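2018-10-16

Back from Adevstead with sore shoulders and a head full of plates. I told myself I'd write this up while it was fresh, so no supper until it's done (I had a sandwich on the train, I'm not a martyr).

Romain Riviere wanted 100 good runs out of the kitchen table this week and I said yes far too quickly. A run sounds like nothing. You steer the arms through one small job from start to finish, put the thing where it should go, press the pedal, and the whole lot gets saved for Drelora to learn from. Then you muddle the table up and do it again. I managed 16 before lunch and threw two of those away, one for dithering over a mug handle for ages and one because I sneezed and the left arm sneezed with me.

The dithering is what I wanted to get down, really. Romain came over from Poltmont to go through last week's batch with us, and he played a few of mine back on the big screen, which I hated. I never knew I hesitate so much! I come in over a plate, stop, go back a bit, come in again, and only then close the fingers. He says Drelora has been picking that up. It's started doing a little bob before it grabs things, and the bob is mine. I was mortified and a tiny bit proud, like hearing a child use your swear word.

So the new rule is to look first, decide, and go in one smooth movement, and if you've got it wrong then fix it properly and leave the fix in. He doesn't want the mistakes taken out. A run where you nudge the plate and have to chase it is worth keeping, as long as you do catch it in the end. It's the faffing he can't use.

The other thing we argued about was how to lay the table. Lefèvre wants a list, with every object given a spot and the spots changed in order, so that we can prove afterwards that everything has been everywhere. I'd sooner just shove things about and trust to luck. But I went back through my own starts and I always leave the middle clear and push everything out to the sides, every single time, like someone getting ready to roll out pastry. The round plate does stray inwards a bit, but the mug tree goes at the back and the corn stays in its basket, and I'd have sworn blind I was mixing it up.

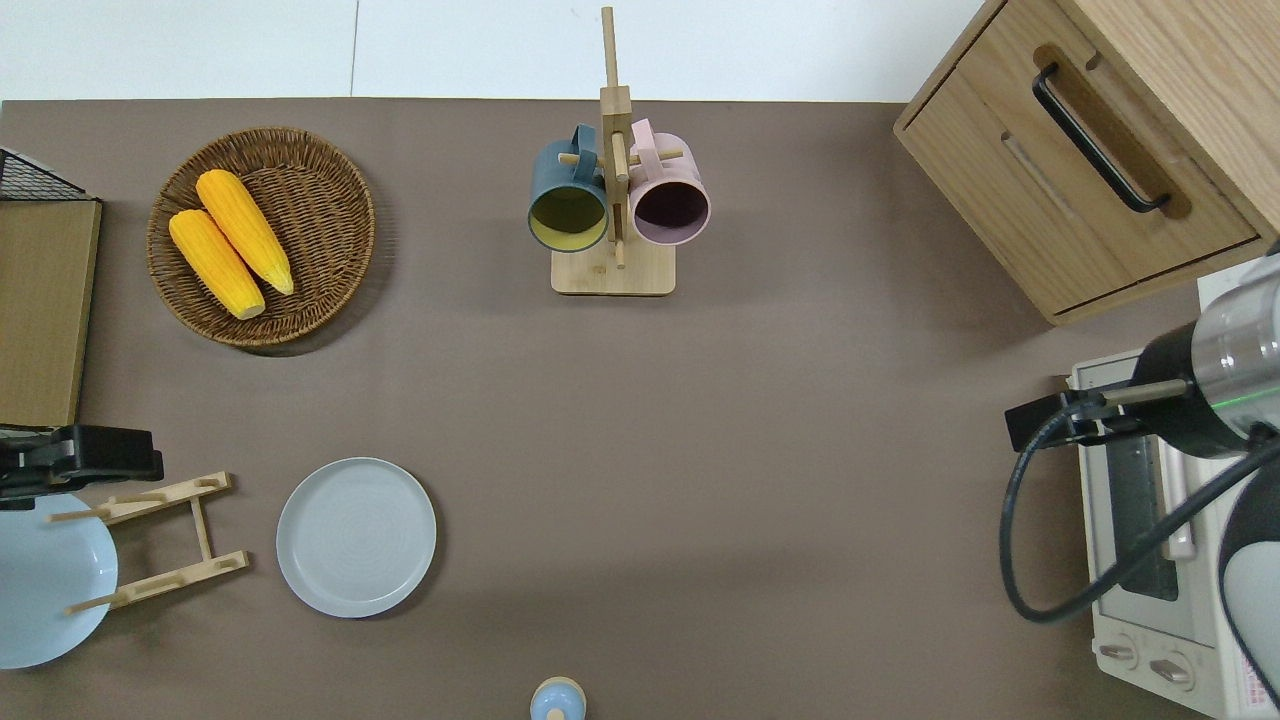
Anyway, Lefèvre won, or half won. We're doing his list for the first half of each session and my shoving for the second, and Romain will train on both and see if there's any difference. I'm hoping there isn't, purely so I can be smug. I did suggest a third way, where we swap seats and lay the table for each other, and that went quiet in the way that means someone else will suggest it in December.

Notes to self for tomorrow. Raise the chair, my elbows were up round my ears by three o'clock. Write down the task before starting and not after, I had two runs with no label and had to watch them through to find out what I'd been up to. Do the mugs early while I'm still patient, and leave the corn for the end – it's easy and it cheers me up.

Right, soup. And then bed, where I expect I'll be picking up plates all night.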